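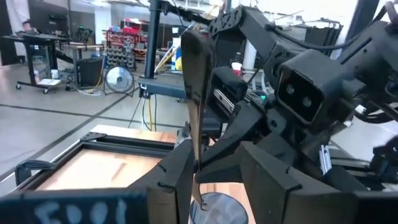 Prandska Tonemska Electronic Muffs: Worth $148?
By Hrefna Thorlacius
02/10/2020 | 3 minute read
Print | E-mail

I don't trust ear muffs that come with a slogan, and the Tonemska has two of them printed on the box. The shells are matte black plastic, same as every other pair on the rack at my club, so I wrote my name on mine in white paint pen. It looks like the EDOL lettering on the black panel in the photo, big, chalky and smudged. Prandska could have molded in a flat spot for a label at this price.

I wore them for eight weeks of trap and sporting clays, 1,010 shells in all, mostly light target loads. The cutoff is quick. Voices come back right after the shot with no pumping, and I could hear the puller fine. Wind is another story. Anything above a light breeze turns into a steady hiss, and the "wind mode" just makes everything quieter. I could do that with the volume knob.

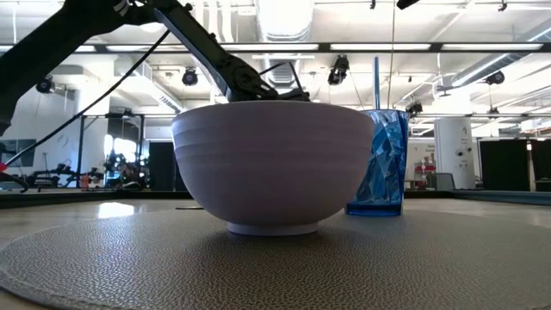 The cups are also too thick at the bottom. I shoot a stock with a high comb, and the right cup touched it on most mounts until I pushed the muff up and broke the seal. My old Calon passive pair never does this and cost a good deal less. The box claims 200 hours on a set of batteries. I got through January and needed a second set, and I turn things off when I'm done.

Comfort is decent. The headband doesn't pinch, the pads go on over shooting glasses without much of a leak, and they fold up small enough for a vest pocket if it's a big pocket.

Would I buy them again? On sale, maybe. At full price I'd wear plugs under the Calons and put the difference toward shells.

Comments (3)

Tak: Same trouble with the comb. Shaved foam pads helped me some but then they leaked.

claybird_dad: Mine are fine in wind. Did you try turning the gain down first?

Hrefna Thorlacius: Yes, all the way down. Still hisses.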